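Voma Bench Kit
Student workshop set for summer and after-school programs

Summer programs live or die by what's on the bench, and the Voma Bench Kit is the set we wish we'd had when we were fifteen. It's a full build station for two students, packed in one case, and it covers pretty much everything a beginner needs to go from a sketch on notebook paper to a working gadget with a switch and a light on it (or a buzzer, they always want a buzzer).

Igor Tokarz put the first version together for an afternoon class at Villaseñor, where the students kept running out of the same parts week after week. Wire strippers, mostly. So the kit has two pairs, one for each student, and they're the spring-loaded kind that don't pinch. The breadboards are full size, the jumper wires come in three lengths, and the power supply has a knob big enough to read from across the table, with a current limit you can set before anyone plugs anything in.

What's in the case

Two full-size breadboards
Two pairs of wire strippers
One Prosar bench supply, 0 to 12 volts, with leads
One multimeter with a shock-proof sleeve
312 small parts: resistors, capacitors, LEDs, switches, buzzers, diodes and a few small motors
Assorted jumper wires, short, medium and long
Screwdriver set, side cutters, needle-nose pliers
Two pairs of safety glasses, youth size
Project book, spiral bound, with 9 builds

We love the project book! It starts with a flashlight, and a student who has never touched a battery holder can get through that one in an afternoon. From there it moves to a door alarm, a moisture tester for house plants, a two-speed fan and a little coin counter that takes some patience. The last build is wide open. You get a page of hints and a blank grid, and students decide what to make. We've seen a bike signal, a cat feeder timer and a very loud lunchbox.
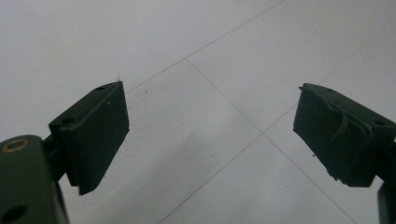

The pages lie flat, the drawings are large, and every step shows the board from directly overhead so nobody has to turn the book sideways to match a row of holes. Troubleshooting notes are printed right next to the step where things usually go wrong. A backward LED is by far the most common one, and there's a full page on it in chapter 1 with a drawing you'll be glad to have.

For instructors

Each kit comes with a parts map glued inside the lid, so cleanup goes quickly and you can spot a missing item before the students leave. The small parts live in a lift-out tray by Momirov with snap covers. It's a great tray. You can carry it upside down (please don't test this with the covers open) and the resistors stay where they belong.

The lesson guide is a separate booklet and it's included with any order of four kits or more. It breaks the builds into sessions of 50 or 90 minutes, lists the words students should know by the end of each, and has a check sheet for programs that award credit or need to show work for a scholarship application. If your group meets only once a week, start with the shorter sessions and skip the plant tester until the second month.

Refills

Refill packs cover the small parts only and match the tray, one bag per compartment. Resistors are also sold on their own in a pack of 1,000, mixed values, sorted on paper tape. Strippers, cutters and leads can be ordered one at a time.

Good to know

Soldering is not part of this set. We sell a separate soldering station for older students, and the open build at the end of the book can be moved over to it if you'd like to make something permanent.
The bench supply needs a grounded outlet. The cord is six feet long.
The multimeter takes one 9-volt battery, not included.
Recommended for ages 12 and up, with an adult in the room.

Case size: 18 x 14 x 6 inches
Weight: 11 pounds
Project book language: English or Spanish, choose when ordering
Page updated 8 June 2018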